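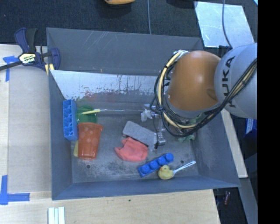

Washington Andrade

Setup and Upkeep of a Bin Cell with a KUKA Arm

1. Scope

The report covers how the bin cell at the Busville lab was set up and kept in working order up to 21st August. Grasp planning is treated in a separate report. The cell consists of the KUKA arm, a parallel gripper, a gray bin with sloped walls, and the table they share.

2. Fixing the bin

The arm works from the right side of the bin. Contact between the fingers and the bin floor pushes the bin sideways, and in early trials a shift of a few millimeters was enough to spoil the taught poses. Bar clamps now hold the bin to the tabletop. Blue tape on the table marks the reference position — if the bin is taken off for cleaning, it goes back to the tape before the clamps are tightened.

3. Cables

The cable bundle loops past the orange joint housing and runs down to the gripper. The loop must leave slack for full wrist rotation but must not drag over the objects. The first routing was too tight and pulled a connector loose after 200 cycles. The loop was lengthened and the connector replaced with a Stastex part.
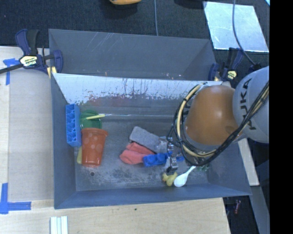
How often should the bin position be checked?

Once every 60 cycles, and again after any contact stop.

4. Test load

The load is a mixed set of household items and toys, including a cup, a cloth, a foam brick, a rubber duck and a plastic spoon. The cloth and the spoon are the hardest on the gripper. The cloth catches between the fingers, and the spoon lies so low that the fingertips touch the floor.

5. Maintenance record

The cell completed 1,852 cycles in the period, 1,307 of them after the cable change. Finger screws were retightened twice with the Gurnel torque driver. One fingertip was replaced because of wear on its inner face. No further connector faults were logged.

6. Open items

The clamp pads leave marks on the bin rim and should be lined. The Camargo calibration script still needs the bin height entered by hand — a fix is planned for November.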